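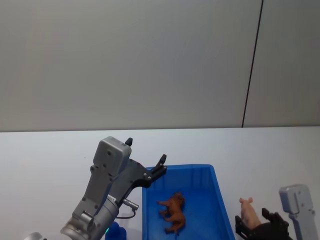
When can tenants move into the Pudby Road units? The first leases start in March 2019, once the town signs off on the new sprinkler line.

Truvside Properties has split the former Angelovski furniture warehouse in Brodthorpe into eight commercial units, each with its own entrance and electric meter. The smallest is 700 square feet. Two are already leased, one to a tile shop and the other to an upholstery business moving from Mill Street.

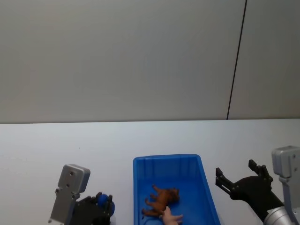
A blue plastic tray on a white tabletop.

The zoning board approved the change of use in February after a short hearing. Neighbor Nest Gronow asked about delivery trucks on the side street, and the owner agreed to keep loading to the rear lot - the gate there will be widened this spring. The site has 47 parking spaces, shared by all tenants.

Leasing agent Tudur Jarman said most calls so far have come from repair shops and small wholesalers.

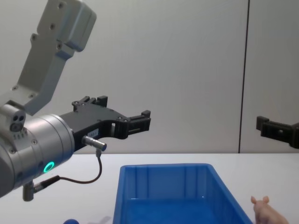

Restaurants are allowed under the zoning, but none of the units has a grease trap or a vent hood, and a tenant would have to pay for both. Leases run for three years with an option to renew. Water and trash pickup are included in the rent - heat is not. 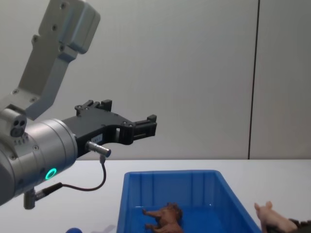
A black two-finger gripper and a silver wrist joint over a white tabletop.

Showings are by appointment through the Truvside office. Elin Maddocks is handling requests to combine neighboring units.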